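### 3.2 Notice and Foreseeability in Premises Claims

A tenant or visitor hurt by a third party on rented property usually has to show that the owner knew, or should have known, that harm of that kind was likely. Courts differ in how much earlier trouble they ask for. Some want prior incidents close in type and place to the one sued over. Others look at everything the owner had in hand, including complaints about lighting, gates and locks. Our interest in this section is narrower. We look at what counts as written notice when the complaint goes through a building management portal and no letter is ever sent.

We read 551 claim files from residential properties run by three management firms, Holitz, Enache and Sorero. Each file was coded for the first date on which a defect was reported, the channel used, and the date of the first recorded reply. Where a tenant reported the same defect more than once, we kept the earliest report and noted the repeats in a separate field. Files with no repair history at all were kept in the set, as leaving them out would have favored owners who kept good records.

Two problems came up in coding. The first was that portal entries at Enache were closed automatically after 15 days without activity, so a closed entry did not mean that a repair had been made. We treated these as open unless an invoice or a work order was attached. The second was the treatment of spoken reports. Leasing staff at Sorero sometimes entered them later, under the date of entry and not the date of the conversation. Where the file held a statement giving the earlier date, we used the earlier date and marked the record as disputed.

A broken gate or door lock was the defect most often tied to a later assault claim. Owners rarely denied that the report had been received. They argued more often that a lock complaint is a maintenance matter and says nothing about crime. We found this argument weaker in files where the tenant had written down a reason for the request, such as strangers in the stairwell. The wording of the first report seems to matter more than the number of reports — a point we return to in Section 5.

Reply times are harder to read. A quick reply with no work behind it was common, and in deposition it was used by both sides: by the owner as a sign of care, and by the tenant as proof of knowledge. We therefore do not use reply time as a measure of reasonable conduct. It is reported only as a description of the file.

Coding followed the Eltero scheme, with 2 changes. We split "common area" into interior and exterior, and we added a field for shared furniture and fixtures, which the scheme had placed under "other." Injuries from seating in lobbies and laundry rooms fall in this new field. They are left out of the foreseeability analysis but remain in the totals.

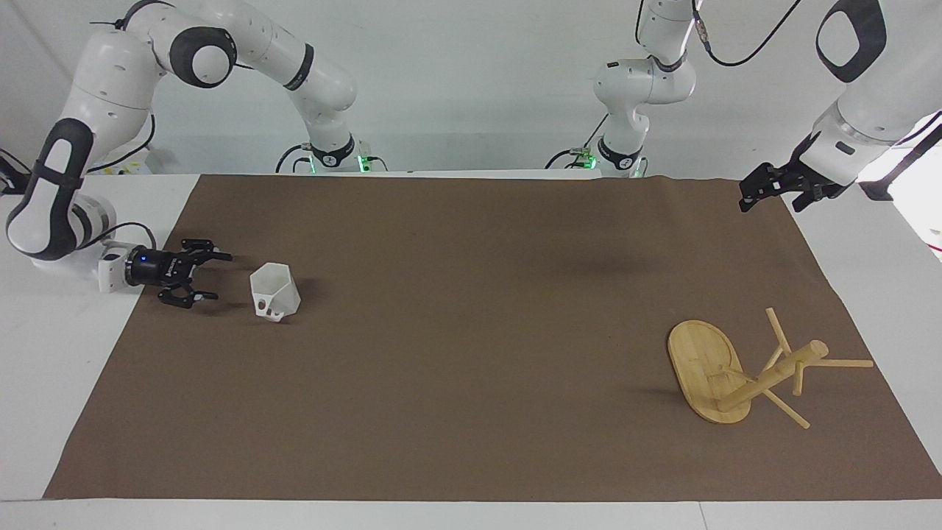 **Figure 3.** Disassembled wooden stool and white hexagonal cup on a brown paper mat, with two robot arms.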